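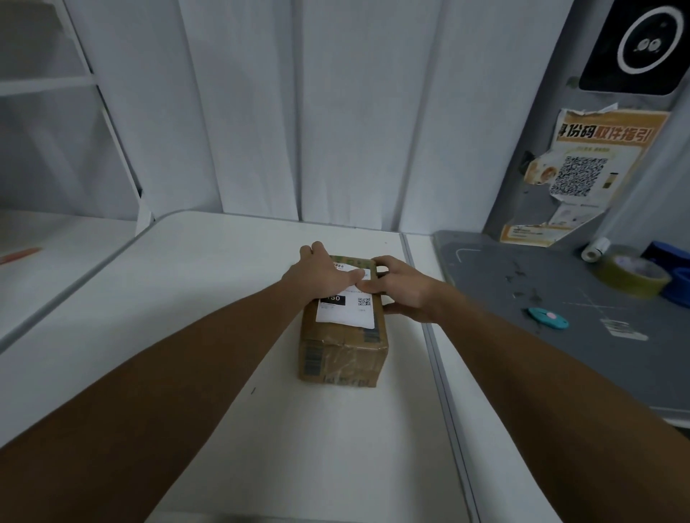 **标签老是翘边、起泡,小纸箱到底怎么贴才服帖?**

提问人:柚子皮不酸

各位做小本生意的朋友救救我吧!我在家里卖手工蜡烛和一些香薰小摆件,店名叫 Kikach,开了快一年,量不大,旺一点的时候一天能出 60 个小包裹,平时也就十来单。打包的地方就是厨房旁边那张台子,晚上孩子睡了我才开工。

问题出在快递标签上。我用的是最普通的小号牛皮色纸箱,装一两只蜡烛刚刚好,箱子顶面很窄,标签一贴上去差不多就把顶面占满了。我的习惯是先把箱子封好,用透明胶带绕一圈,横着再绕一圈(因为以前有过底部散开的,吓怕了),最后贴标签。结果就是标签一半压在胶带上一半压在纸上,中间鼓一条,边上过一会儿就翘起来。我用手掌来回压,压的时候挺服帖,吃个饭回来一看,角又起来了。

上个月有两个包裹被退回来,网点的人说二维码那一块皱了,机器扫不出来,手输又看不清。我真的有点崩溃,其中一个还是客人要送人的生日礼物。

想问的有这么几样,想到哪写到哪,大家别嫌乱:

- 标签到底应该贴在胶带上面,还是直接贴在纸箱上?
- 贴完要不要再盖一层透明胶带?我婆婆说要,我老公说不要,两个人各有各的道理
- 箱子太小,标签比顶面还宽一点点的时候,能不能折到侧面去?
- 要不要换标签纸?我现在用的是 Brosska 的热敏纸,一大卷,便宜,还剩好多舍不得扔

还有,我家这边九月特别潮,不知道跟这个有没有关系。先谢谢大家了!

---

**Lilibeth Maglaya**

哈喽,我来说说我的做法,我在一家卖文具的小店打包打了四年,手上贴过的标签加起来大概能铺满我家客厅了😂

先说顺序。你现在是先封箱绕两圈,再贴标签,这个顺序没问题,问题是胶带的位置。小箱子顶面那么窄,你横竖都绕,顶面上就会有一个十字,标签不管怎么放都要跨过胶带的边。胶带本身有厚度,虽然薄,可是标签跨过去的地方就是会悬空一条细缝,手压下去它贴住了,手一松,纸的劲儿又把它弹回来。你说的“中间鼓一条”八成就是这个。

两个办法,你挑一个顺手的:

1. 把胶带换成宽的,顶面整个盖住,标签完全贴在胶带上。胶带表面光滑,标签粘得很牢,前提是胶带自己没有皱。
2. 横的那圈不要了,只沿着箱子长的方向封一道,底部那面多加一条。你担心的是底散开,那就加固底,顶上不用跟着受罪。

我自己用第一个,因为我手快,懒得想。

然后是贴的手法。千万别整张揭开往下一拍!我是先揭一条边,对齐箱子的一头放好,一只手按住那一头别动,另一只手扶着箱子侧面,一边慢慢抽底纸,一边用手指从中间往两边抹。抹完以后四个角各按一下,每个角按到心里数三下。如果标签上有二维码,我最后会用指腹在那一块再抹一遍,别用指甲,热敏纸用指甲一刮就是一道黑印子,那也是会扫不出来的。

你问标签比顶面宽怎么办。可以折到侧面,但是码和条码一定要整个都在平的那一面上,折过去的只能是空白边或者不要紧的字。要是码刚好卡在棱上,那就换个方向贴,或者干脆换大一号的箱子,多花那几毛钱比退件便宜多了。

要不要再盖透明胶带,我站你老公。热敏纸上面盖胶带,时间久了字会变淡,而且反光,扫码枪有时候会犯晕。下大雨的天气我会盖地址那一半,码的那一半空着。你婆婆也没全错,地址怕湿嘛,你回家可以两边都哄一哄。

标签纸我觉得先别急着扔,手法改了再看。Brosska 那个我没用过,不评价。我们店里现在用的是 Vistar,胶厚一点,撕错了就别想重来,也有它烦人的地方。

对了,潮的问题肯定有!纸箱吸了潮表面会发毛,标签粘上去等于粘在一层绒上。你把箱子别堆在地上,放架子上,离墙远一点,打包前拿干布擦一下要贴标签的那一面,纸屑粉也顺便擦掉。我们店里切箱子切出来的粉多得要命,以前没人擦,标签掉得乱七八糟,后来桌上常年放一块布,好了很多。

---

**老陈打包不求人**

同意楼上说的潮,我补充一个:手。

冬天手干没事,夏天手上有汗,有护手霜,揭标签的时候捏着边,捏的那个地方就再也粘不住了。翘的是不是老是同一个角?你回去看看,要是总是右下角(或者左下角,看你哪只手),那就是手的问题。捏底纸,别捏标签,就这么简单。

另外你那个工作台,东西都放在顺手的地方没有?我以前是美工刀在左边,胶带在抽屉,标签在打印机那边,封一个箱子要转三次身,一着急就乱贴。后来我把刀、胶带、标签卷全挪到右手边一块单独的台面上,那块随便划随便脏,左边这块留着干净的,专门放箱子贴标签。箱子在干净平整的面上压,才压得实。底下垫着碎纸头或者胶带渣,你上面使多大劲都是歪的。

还有箱子里头要塞满。你装蜡烛,里面如果空一大截,顶面是软的,你一按它就往下陷,标签贴的时候是凹的,手一拿开它弹回平的,标签就皱了。我估计这个跟你的鼓包也有关系。拿纸团塞到盖子合上时微微顶着的程度,再贴。

刮板也可以买一个,软的那种,贴手机膜送的就行。我就是用 Whitfield 贴膜盒里那个,用到现在。

---

**西瓜只吃中间**

换喷胶标签纸,一劳永逸。我就是这么弄的。

别的没研究过,反正我寄了 3015 单,退件的就几个,还都是客人自己写错地址。

> **柚子皮不酸** 回复:
> 喷胶标签纸是什么呀,我搜了半天没搜到……是不是就是普通的不干胶?
>
> **西瓜只吃中间** 回复:
> 啊那可能是卖家自己起的名字,我去翻翻订单,翻到了告诉你
>
> **老陈打包不求人** 回复:
> 等着呢

---

**柚子皮不酸(补充)**

回来报告一下!先谢谢 Lilibeth,还有老陈,你们写得太细了,我老公在旁边听我念,得意得不行。

昨晚试了 10 个箱子。横的那圈我咬咬牙没绕,底部改成加两条,顶面只有一道宽胶带,标签整张压在上面。揭的时候捏底纸,真的,我以前就是捏着标签的右下角,翘的也就是右下角,看到老陈那句话我都起鸡皮疙瘩了!里面也塞得比以前满。早上起来看,九个都好好的,有一个角还是有一点点翘,那个箱子是我从最底下拿的,摸着有点软,估计是潮的,我就换掉了。

箱子现在全搬到架子上去了,台面也重新分了一下,刀和胶带那些归一边。就是地方小,切菜的时候又得全部挪走,再想办法吧。

Brosska 的纸我先继续用完。西瓜要是翻到订单了麻烦还是贴一下名字,我挺好奇的😄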